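Threads > Robotics > Manipulation software

Edin Popescu
2026-08-20

1/ Spent the week with the new Ultach planner release, the one with "contact-aware bimanual coordination" in the notes. I have opinions. Most of them are about the word "aware."

2/ Our task is glasses into case. Two arms, one hard clamshell case, one pair of clear glasses. A kid can do it while watching TV. I picked it on purpose because demo videos love matte wooden blocks, and I'm tired of matte wooden blocks.

3/ Claim one in the release notes: perception "handles transparent objects." What I get is a depth map with a hole where the lenses should be and a nice confident pose sitting on top of the hole. Confidence 0.87. For what? The table behind it?

4/ I went and read how that score is computed. It's the segmentation mask score passed straight through. The pose fit residual never touches it. So the 87 in my dashboard says "I'm pretty sure there are glasses somewhere in these pixels" and the planner reads it as "I know where the temple arm is."

5/ Those are very different sentences if you're the temple arm.
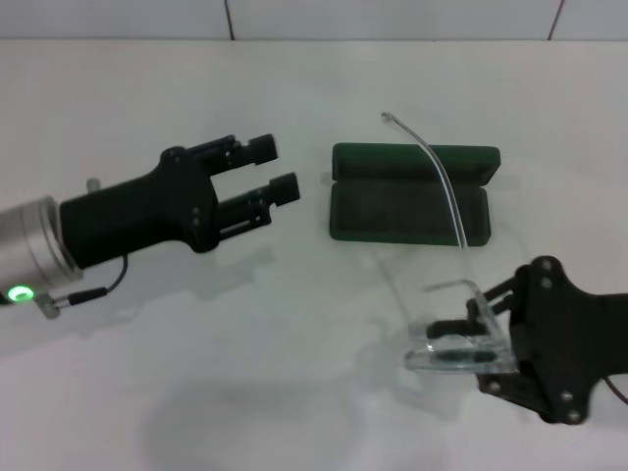
6/ Now the planner. It treats whatever is in the gripper as a rigid body attached to the wrist. Fine for a block. Glasses have hinges. Unfold one temple and your collision shape is wrong, and nothing in the scene graph has a slot for "this part moves." You can fake it with a padded box. Then the padded box doesn't fit in the case and the planner reports no solution.

7/ Lefteris Lambrakis asked why I don't just shrink the padding. I did. Then it finds solutions, and the solutions run the temple through the case lid. Pick your bug.

8/ Claim two: "coordinated" dual-arm planning. I logged 1424 plans. In the trace, the right arm gets planned first, its path is frozen, and the left arm is planned around it as a moving obstacle. That's a perfectly respectable method. It has a name -- prioritized planning -- and it's been around for decades. Please call it that.

9/ Why it matters: with the right arm holding the glasses, the left arm can never ask it to wait or back off. If the left can't find a path, the whole plan gets thrown out and you start over. Median restarts before a usable plan on this task: 4. The benchmark page reports planning time per attempt. Per attempt!

10/ To be fair, the control side is good. Grip force is steady, the impedance settings do what the docs say, and the new logger is the first one I haven't wanted to replace. Whoever wrote the logger, thank you. It's how I found everything else in this thread.

11/ Someone will say "use Dandus, it's learned end to end, it doesn't need a collision model." I tried Dandus in February. When it failed I had a folder of videos and no idea why. With Ultach I can at least point at line 2317 of the trace and say there, that's where you lied to me.

12/ Also the Dandus success number was on opaque sunglasses. Read the appendix.

13/ What I'm running now: my own confidence, computed from the fit residual, with a hard stop below threshold. Two collision bodies for the glasses, front and temple, with the hinge angle set by hand from a config file. Ugly. It does mean the planner and I are at least talking about the same object.

14/ Hinge angle by hand is a cheat and I'm saying so here so I don't get quoted later as having solved it. Estimating it from the camera is the real problem and I don't have a good answer. Edge-based fitting looks OK until the lighting changes.

15/ Things I'd want in the next release: a pose score that includes the pose, articulated attached objects, and a benchmark that counts restarts. The last one is an afternoon of work. I'd guess it's also the last one we'll get.

16/ Patch for the confidence score is up on the Moschos fork if you want it. Untested on anything except our bench at Vondumham, so treat my numbers the way I treat theirs.

17/ Replies asking whether I "tried a bigger model" will be muted. Replies with traces, please send them, especially if you've got hinges working.

Contact | Terms | Back to top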